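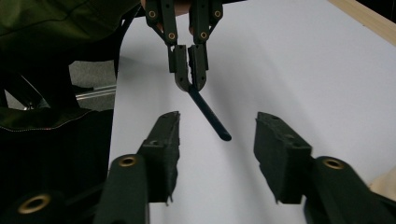 Passing the rod from one gripper to the other, over the paper.

I have been spending my evenings on handovers. One hand tool holds a thin black rod, the other one comes in with its fingers open, takes it, and the first one lets go. A person does it without looking. Teaching it to a robot by demonstration has eaten most of my free time since September.

The setup is two hand-held grippers, one in each hand, with a camera on each. I do the task myself, squeezing the grippers, and the recordings are what the arms learn from later. I used to drive the arms by remote control instead, with a pair of joysticks, and I still do for a few things. For handovers it was miserable. I could feel nothing, the arms lagged behind my hands, and a single pass took so long that I'd lose interest before I had enough of them. With the hand tools I can do a pass at close to normal speed.

The project is called Mullov, for no good reason other than that the folder needed a name. The printed parts come from the Lambrechts design, which I changed in two places. I made the finger pads thicker, and I put brass eyelets at the pivots so the holes don't wear out. The first set had bare plastic joints and they got sloppy fast. A sloppy joint means the fingertip isn't where the software thinks it is, and on a rod this thin that matters.

I left the pads rough off the printer. I did try sanding a pair smooth and I liked them less. The rod is glossy and it swiveled in the grip whenever the other gripper touched it. If somebody wants to try rubber sleeves, go ahead, I didn't have any.

The white paper is there for contrast. My table is light wood and the first recordings on bare wood were fine to look at but the tracking was jumpy. A big sheet of paper fixed most of it. Tape the corners underneath, or your sleeve will catch it and drag it halfway across the table in the middle of a take.

Things I do the same way every time now:

The giving hand stops before the taking hand closes. If both are moving, the learned version chases the rod around.

The taking hand comes in with the fingers wide open. I used to come in half closed to save time, and the robot copied that and kept bumping the end of the rod.

Hold together for a beat before letting go. Early on I was releasing too soon, because I could feel through the handle that the other side had it. The robot can't feel that. It only had my timing to go on, and it dropped the rod a lot.

The angle of the rod changes from take to take. I tilt it different ways and pass it at different heights. I didn't do this at first and ended up with a policy that worked beautifully at one angle and nowhere else.

So far I have 323 passes that I'd call good. I threw out the first evening completely. On an ordinary night I get through a batch, copy the files over, and watch them back at double speed looking for bad ones. A bad one for me is any take where I corrected myself in the middle – shifted my grip, backed off, went in again. Some people keep those on purpose so the robot learns to recover. I may add them back later as a separate set, but I want the plain version working first.

Last week I ran the trained version on the arms for 13 tries in a row and it made 7. The misses were nearly all the same. The taking arm arrived a little low and closed under the rod. I suspect the camera mount on my left tool, which has a bit of play in it. I've printed a new one and will record another batch before I touch anything in the training.

Willy Verschueren asked in an email whether it would be easier to put the rod down on the table and have the second arm pick it up from there. It would, yes. For most jobs I'd do it that way. But I want to get to threading a rod through a ring at some point, and for that both arms need to be comfortable holding the same object.

Next up is the same thing going the other direction, left to right. I'm right-handed and my left hand is clumsy, so I expect the recordings to be clumsy too. I'll post the numbers when I have them.

Last updated: January 19, 2022

2 comments

Dremetti
I had the same low-closing problem and it was the mount for me too. Check the screw on the underside before you reprint anything. Do you reset your hands to the same place between takes?

Willy Verschueren
Fair enough about the ring. I'd still keep the takes where you fix your own mistakes – mine got a lot better once I stopped deleting them.

Related posts
Brass eyelets in printed joints
Why I put the joysticks away
Pradard arms: first month
Taping down the work surface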